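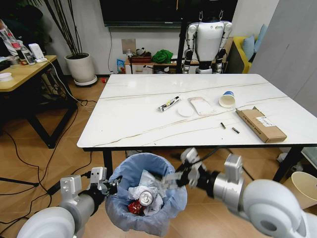
Wastby Residents' Association
Minutes of the December meeting, held in the ground floor room, 7:00 p.m.

Present: Kamran Arabzadeh (chair), Fotini Giannakopoulos, Iason Stergiou, Revathi Kurup (minutes). Evanthia Papadakis joined at 7:20.

1. Last minutes
Approved. Iason asked again why "heating to be looked into" has been carried over three times. Left in.

2. Heating contract
Kamran passed around the Flaratel offer. It promises a 17 percent saving on the shared boiler in the first year. Fotini asked what the saving is measured against. The offer does not say. Iason said a mild winter would give the same result for free. Kamran thought the firm deserved a hearing and pointed out that the current bills are not getting smaller. Evanthia wanted to see a building of our age where the saving had been checked by someone other than Flaratel.
Action: Kamran to ask for the baseline figures in writing. No signature before then. 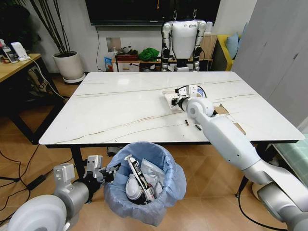

3. Parking survey
Of 116 households, 34 sent the form back. Kamran read this as support for marked bays, as most of the replies were in favor. Revathi did not agree that a form most people ignored supports anything. Fotini said the question itself was loaded ("Would you like parking to be fairer?") and that she would have ticked yes to that too. It was agreed not to use the word "majority" in the newsletter.
Action: Evanthia to rewrite the question. Second round in the new year.

4. Door entry app
Plillora has offered a free trial. Iason asked what happens to the price after the trial and what happens to the door when the phone is dead. Neither is covered in the leaflet. Deferred.

5. Trash and recycling
Haldane will raise the charge per extra pickup to 80 dollars. Its letter blames wrong items in the bins, with no dates and no building named. Evanthia doubts anyone checked. Fotini said some of it is surely ours and a new sign will not change that, as the last two did not. Kamran will put up a sign anyway.
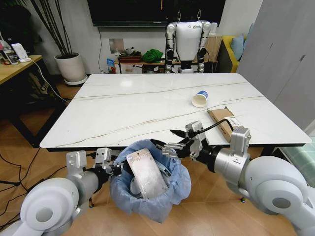 Flat metallic panel in a lined trash bin.

6. Other business
Revathi asked that papers be sent out before the meeting. Agreed, as it was last time.

Closed at 8:35 p.m.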